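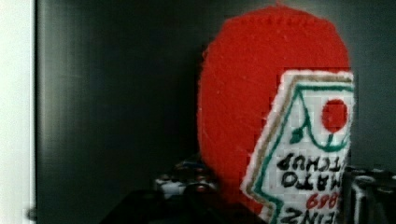

Search this manual Enter keyword Go

Section 2. Setting Up the Lending Catalog

This section applies to branches that lend toys, games and craft items through the Prendier catalog program. Complete the steps in order. A branch that already lends books through Prendier may begin at step 4.

1. Switch on the desk computer and sign in with the branch account. Do not use a personal account for set-up.

2. Open Prendier and select Branch Settings. Enter the branch code exactly as printed on the welcome letter from the Masville office.

3. Select Item Types and turn on Toys and Crafts. Leave Media off unless the branch lends discs.

4. Connect the Zarar label printer and load one roll of labels with the printed side facing up. Print a test label.

Note: If the test label is blank, remove the roll, turn it over and print again. A second blank label should be reported to the help desk at extension 2894.
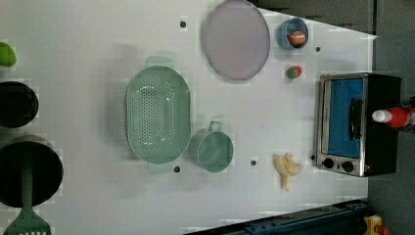 Issued by the Lending Services Office, Masville
Revised 11 August 2024

5. Select New Set. Give the set a short name that a family would recognize, such as Play Kitchen or Farm Animals. Set names may not contain the branch code.

6. Enter each piece on its own line. Pieces that are normally used together, such as a pot and its lid, may share a line if they are always packed together.

7. Choose a loan period. The standard period is two weeks; Evangelista Branch uses three weeks by agreement, and its staff should not change this setting.

8. Print the set label and attach it to the outside of the bag or box. Labels must not be placed on the toys themselves.

CAUTION: Check every piece before the set is made available. Withdraw any item that has a loose part, a sharp edge or an open seam. Handmade items are accepted on the same terms as purchased ones, and yarn or fabric pieces must be checked for loose threads.

9. Select Save, then Publish. The set will appear in the public catalog the next morning.

Limits. One branch catalog can hold 2000 sets. When the limit is near, Prendier shows a yellow bar at the top of the page – this does not stop lending, and sets may still be returned and checked in. Retired sets count toward the limit until they are archived in March.

If a set does not appear after publishing, open Activity and look for error 1325. It means that the loan period was left empty. Return to step 7, enter the period and publish again.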